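Minutes of the Holton Robotics Club, summer term, meeting held June 24, 2025 in the upstairs room

Present: both build teams (Bandlow and Zancombe), the two newest members, and the club leader. Apologies from the Agbeko side, who had a school concert.

**1. Last meeting's minutes**

Agreed, with one correction: the spare cable ties are in the yellow tub by the sink and were never in the cupboard. Sorry to everyone who looked!

**2. Gripper session**

Most of the evening went on this, and quite right too. Everybody had a go with the hand-held grippers, working in pairs, and we'd have happily carried on until the lights went off. The aim for this half term is the pick and place task for the Zancombe Challenge in January, where teams have to lift household objects, carry them across a table and set them down inside a marked square (no dropping, no dragging, no helping with your other hand).

We are learning the movements by hand first, before any of it goes near the arm. Bandlow thought this would be dull and have now changed their minds, loudly.

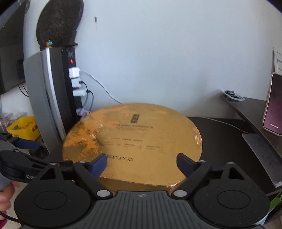
*Item 2: the round gold box held between the two fingertip pads.*

Points that came up:

- Round things are harder than square things. If the pads don't meet the sides evenly the object wants to turn, and then you're chasing it. Go in slowly, get both pads touching, then squeeze.
- Wide and flat is its own problem. Several people wanted to know if you can go in from above with a big lid. Answer: try it and write down what happens.
- Squeezing harder is tempting and nearly always wrong. One juice carton has been retired.
- Swap hands now and then, and swap partners too. The person watching often spots the tilt before the person holding the gripper does.

Zancombe asked for a practice sheet so that results can be compared between teams. Agreed, and they kindly offered to draw it up (thank you!). Each object gets 4 tries per person, and we record lift, carry and set down separately, so that a lovely lift with a clumsy landing still counts for something.

There was a good long argument over whether a try counts if the object touches the table halfway across. Vote taken. It doesn't count. Bandlow wish it noted that they voted the other way.

**3. Objects for the practice box**

We need more variety. Please bring clean, empty things from home: tins, tubs, a soap dish, a sponge, anything with an awkward lid. Nothing glass. The challenge rules set a top weight of 400 grams, so the kitchen scales will live next to the practice box from now on, and anything over goes home again.

**4. The arm**

The base plate has been drilled again and now sits flat, hurrah. Still to do: the wrist joint has a wobble, and the emergency stop needs moving to where a shorter person can reach it. Agbeko have the wiring diagram and will be asked to bring it next time. No powered runs until both jobs are signed off.

**5. Open evening**

We've been offered 2 tables in the main hall. One will have the grippers and a small pile of objects for visitors to try, and the other will have the arm, switched off, with the build diary beside it. Younger brothers and sisters are very welcome at the first table. Posters to be finished by the end of term, and could somebody please spell "manipulator" the same way on all of them.

**6. Any other business**

The new members asked if they could join a team yet. Yes, one each, and they can pick.

Biscuits: Zancombe's turn.

Next meeting same time, same room. Bring your objects.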